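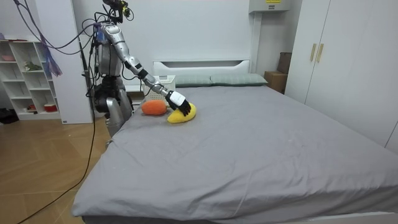
二回観て二回とも同じ場面で席を立ちたくなった、という声が編集部に届いた。怖いからじゃない、長いからだと。倉庫の帳簿を読み上げるあの場面。たしかに長い。でも、あそこで立ってしまうのはもったいない。

映画『ブレレッティの夜勤』(原題 Breretti)。10月の公開から口コミだけでじわじわ席が埋まり、都内のミニシアターではまだ夜の回が残っている。地味な会計サスペンス、と言ってしまえばそれまで。銃は一度しか出てこない。カーチェイスなし。恋愛、ほぼなし。

舞台は港町の運送会社ガマン(Ghumman)。主人公は夜勤の経理係で、名前は最後まで呼ばれない。台本でも「係」としか書かれていないらしい。水曜の深夜、伝票の山から合計の合わない一枚を見つける。差額は3,056。通貨の単位は出てこない。端数みたいな数字だ。誰も気にしない額。気にしたのが運の尽き、という話。

そこから先が速い。取引先のトレンダンス(Trendance)という広告会社、実体があるのかないのか。電話に出る女はいつも同じ声で、いつも「担当は席を外しております」。三度目にはもう笑ってしまった。四度目で笑えなくなる。このへんの間の取り方がうまい。脚本は元々ラジオドラマ用に書かれたそうで、なるほど、耳で怖がらせる映画なのだ。

さて問題の帳簿の場面。係が上司に向かって取引を一件ずつ読み上げていく。全部で41件。カットはほとんど割らない。途中で上司がお茶を淹れに立つ。戻ってくる。まだ読んでいる。退屈だという感想は正直わかる。私も初見では時計を見た。ところが二度目に観ると、上司の相槌が29件目あたりから変わっているのに気づく。「うん」が「はい」になる。それだけ。それだけなのに、部屋の上下関係がひっくり返っている。

音楽も少ない。冷蔵庫のうなり、蛍光灯、遠くの船。劇伴らしい劇伴は5曲しかなく、うち一曲はエンドロール。残りの四曲もごく短い。配給のアティック(Atik)がサントラを出すと聞いて耳を疑ったが、環境音まで全部入れるらしい。買う人いるのか。いや、買うかもしれない。

不満もある。中盤の妹のくだり、あれは要らなかった。主人公に「守るべき家族」を足したかったのだろうけど、急に普通の映画になってしまう。妹役は悪くない。むしろうまい。うまいだけに、あの二十分で話が別の方向へ引っぱられてしまう。借金の説明も二回ある。一回でわかります。

それと字幕。会計用語がかなり怪しい。「繰越」と出るべきところが「繰り返し」になっていた箇所があって、私の見まちがいでなければ配信までに直してほしい。筋の肝心なところなのでで、けっこう困る。

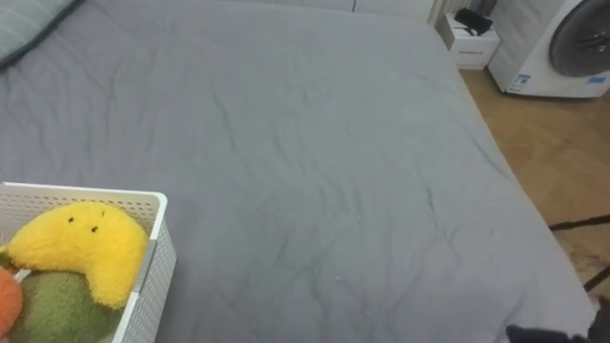 ブレレッティとは誰なのか

題名にあるのに、本人が一度も出てこない。社内の噂では前任の経理係。夜勤表に名字だけ残っていて、消しても翌週また書いてある。誰が書いているのかは説明されない。幽霊説、上司説、係の自作自演説。観たあとに入った店で隣の二人組がずっとこの話をしていた。こちらも混ざりたかった。

個人的には、ただの書き写しミス説を推す。前の週の表をそのまま写した誰かがいて、それが続いただけ。この映画の怖さはだいたいそういうところから来ている。陰謀だと思って追いかけた数字の半分は、誰かの手抜きだった。もう半分は違う。その境目がどこにあるのか、係にも観客にも最後までわからない。

ラストについては書かない。書けない。ただ、銃が出てくるのはこの章に入ってからで、撃たれるのは予想した相手ではなかった、とだけ。私が観た回では、暗転のあと客席がしばらく静かだった。拍手するような映画でもないし、文句を言うには気になることが多すぎる。

撮影はほぼ全編、廃業した水産会社の事務所だという。壁の黄ばみがいい。机の引き出しが毎回同じところで引っかかるのも本物らしい。セットではなかなかこうならない。製作費の話は伏せられているが、エキストラを含めて延べ700人が関わったと劇場販売のパンフにある。画面に映るのはほとんど二人か三人なのに。どこにいたのか。港の遠景かな。

パンフは買って損なし。夜勤表が全ページ分載っている。ブレレッティの名が一箇所だけ違う筆跡になっているので、探してみてほしい。私はまだ見つけられていない。

上映は131分、途中休憩なし。帳簿の場面は後半、一時間半を過ぎたあたりから。飲み物は小さいサイズで。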